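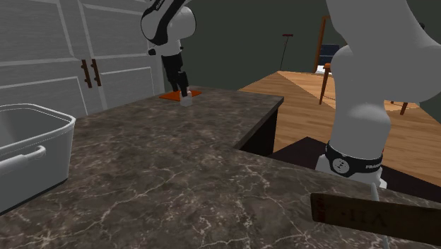 Dark marble counter, orange mat.

Print this story | E-mail this story

The legal aid office in Listano opened its doors at 8, and by then the line already reached the bakery. I had been a lawyer there for two years. Most mornings I took evictions.

The woman from Farah Street had a notice for $808. She had paid it. She had the receipt folded inside a bus schedule, and she would not let go of it while I read.

"Who is the landlord?" I asked.

"Soltus. They never come to the door." 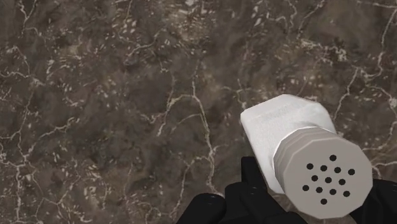
2. Room 244

The hearing took 30 minutes, and most of that was waiting. The lawyer for Soltus had driven in from Skirerach and wanted to drive back. He looked at the receipt, then at his own file, and asked the judge for a continuance. She said no.

Out in the hall my client put the receipt back in the bus schedule.

"Do I owe you anything?" she said.

I told her no. She asked which bus went past the school, and we looked it up together.

Search stories Go

Contact us | Copyright, all rights reserved | Back to top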